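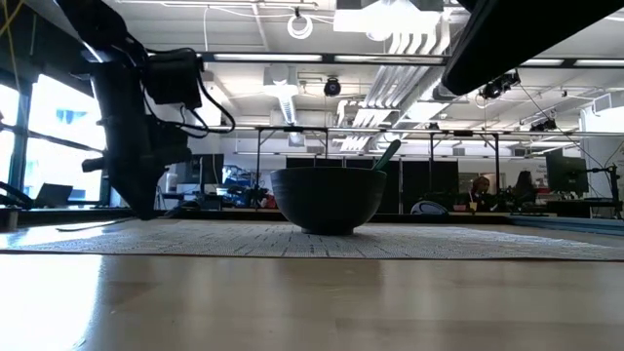 Filed under: Data Collection > Recording Quality
3 comments · 0 shares

Ticket 461: bowl episodes getting rejected on upload

Hi Apolline, and sorry in advance for the length of this one. I've been recording the bowl and utensil task on the Kanaan station since Monday, and the Kekitz checker keeps throwing out episodes with "low contrast, object mask lost." Out of 328 uploaded, 44 came back rejected. The joint logs look fine to me, every one of them, so I don't think the arm is to blame.

What I've tried so far:
- Restarted the recorder and cleared its cache. No change.
- Recalibrated the fixed camera. No change.
- Sorted the rejects by time of day, which I should have done first! Nearly all of them are from before lunch, when the light comes straight in through the big windows and leaves a white patch on the glossy tabletop. The bowl is close to black, the gripper is dark too, and with all that brightness behind them I suspect the auto exposure gives up.

Could we lock the exposure, or would that spoil the match with the older episodes? I'd hate to lose those -- they took ages.
-- Quentin Brunet

Apolline Lacroix replied:
Thanks, Quentin, lovely clear write-up. Please do lock it, and keep the gray placemat where it is. Don't delete the rejects either; Wikasley may want them as hard cases. Record 20 in the morning and send me the batch name.

Quentin Brunet replied:
All 20 done with exposure locked, and two rejected. Much happier with that! Batch is kanaan-bowl-b.

Apolline Lacroix replied:
Got it. I'll look at those two before lunch tomorrow, so I'm leaving this open.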